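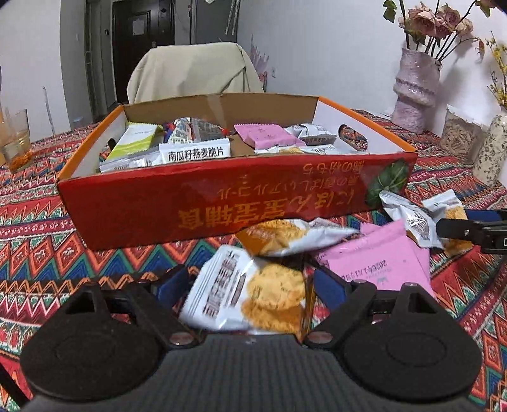
**Fleltar hand-held gripper kit: evaluation and request for comments**

**Chornovol_Lab** wrote:

Our department has completed its evaluation of the Fleltar hand-held kit, supplied by Surine under quotation 1931. The trial concerned one household task, the packing of wrapped snacks into an open cardboard box with handle cutouts. Two units were used at the same table, and our operators were asked to work on a patterned tablecloth among ordinary domestic items, such as a vase and glass jars.

Of 200 attempted placements, 81 percent were accepted under our own criteria. The blue inner finger pads held the packets without tearing them. Our principal reservation is the width of the body, which makes it difficult to reach the corners of a box that is already partly filled.

We would welcome comments from other institutions before we decide on renewal.

---

**lutska_procurement** wrote:

Thank you for posting these results. Would you please state whether the rejected placements were dropped packets or packets placed in the wrong position? Our office is considering the same kit, and the two faults would be weighed differently under our purchasing rules.

---

**Chornovol_Lab** wrote:

Most were position faults. A soft packet tends to fold when it meets one that is already in the box, and our criteria require it to lie flat. Drops were recorded separately and will appear in the written report in May.

---

**benchside** wrote:

I must disagree with the choice of task. Snack packets are light and forgiving, and a score obtained with them says little about the fingers. Our group returned its Fleltar units after 19 days. The grip was acceptable on soft packaging, but smooth glass jars slipped repeatedly. I would not recommend renewal on the strength of a single packing trial.

---

**lutska_procurement** wrote:

Were those units fitted with the current pads? The Surine catalog lists two grades, and the softer grade is sold separately.

---

**benchside** wrote:

They had the standard grade. The softer pads were offered to us at additional cost and we declined. In my view a kit sold for household work should include them.

---

**Surine_Service** wrote:

We thank all participants. Current customers may request one set of the softer pads for evaluation through their account page. A narrower body is not offered at present. The comment on box corners has been forwarded to our design office.

---

**Chornovol_Lab** wrote:

We have submitted a request for the pads and will repeat the trial with the same box and the same criteria. We accept the point on glass and will add a jar to the task list, although we maintain that soft packets are harder to place neatly than the previous reply suggests.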